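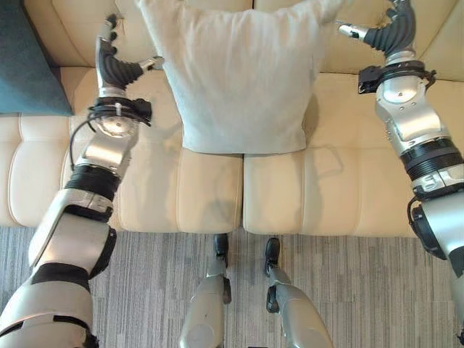 Filed under: Threads / Moving & Renting

Lambros Fragkou
Aug 28, 2025

Right, I've now moved house 2 times in one year, so I'm going to put down everything I learnt about deposits, meters and boxes while I'm still cross enough to remember it. Long thread, get a brew.

First flat was in Cestley. Lovely street, horrible letting agent. We paid a deposit of £1173 in February and I assumed we'd see it again. Ha.

The check-in inventory was two pages long for a whole flat. TWO. "Bedroom: good." "Kitchen: good." Good how? Good compared to what? I signed it because the van was outside and my sister was holding a mattress.

Don't sign it on the day if you can help it. Ours let us send notes within a week and I only found that out from the small print, after the week was up.

So when we left, they wanted money for a mark on the hall wall that had been there longer than we had. I knew it had. Could I prove it? I could not. I had one photo of the hall and my thumb was over the relevant bit.

For the new place in Trerneck I went round with my phone before a single box came in. Every wall, inside the oven, behind the loo, the window catches. Then I emailed the lot to myself AND the agent so there'd be a date on it. Took most of an hour and my partner was sighing the entire time.

(The inside of that oven, by the way. Somebody had cooked a pie in there without a tin, I'd put money on it.)

Meters. Read them the minute you get the keys and take a picture of the number. Ours said 2639 on the electric and the supplier had us down as starting at 833, so they'd have happily charged us for someone else's winter. One phone call, forty minutes of pan pipes, sorted.

I'd also say ask where the stopcock is. I asked in Trerneck and the agent said "under the sink", very confidently. It's in the airing cupboard behind a board. We found it on day four, when we rather needed it.

Boxes next. I bought new ones the first time like an idiot. Second time I asked at Vasilakis, the greengrocer on the corner, and they gave me a stack of banana boxes for nothing. Handles already cut in! Lids! They're the perfect size for books because you can't overfill them and ruin your back.

Only downside is everything I own smelt faintly of bananas until June.

Label the SIDES. I wrote on the tops, then stacked them, then stood there looking at a wall of blank cardboard trying to work out which one had the kettle in it.

And pack a bag as if you're going away for the weekend. Toothbrush, chargers, loo roll, a pan, pasta, clean pants, the screwdriver. I forgot the screwdriver, so we slept on a mattress on the floor with the bed in pieces next to us.

Someone asked about redirecting post. Yes, pay for it. I didn't bother the first time and missed a hospital letter and a wedding invite. Still apologising for the wedding.

Council tax: tell both councils yourself. They don't chat to each other, or mine didn't. I got a bill from the old one for a month I was already paying for somewhere else and it took three emails to get it cancelled.

Oh, and the Cestley deposit! I went through the scheme's dispute thing in the end. Dull forms, but free. We got nearly all of it back, minus a bit for cleaning, and fair enough, I hadn't done the extractor fan.

Celebrated with a takeaway from Lalidero, who do a lamb thing with lemon potatoes that I'd happily move house again for. (I wouldn't. I'm staying here till I'm carried out.)

If you've got a question about agents' fees pop it underneath and I'll have a go at answering after work.

We use cookies to improve your visit and to show you posts you might like. Accept all | Manage choices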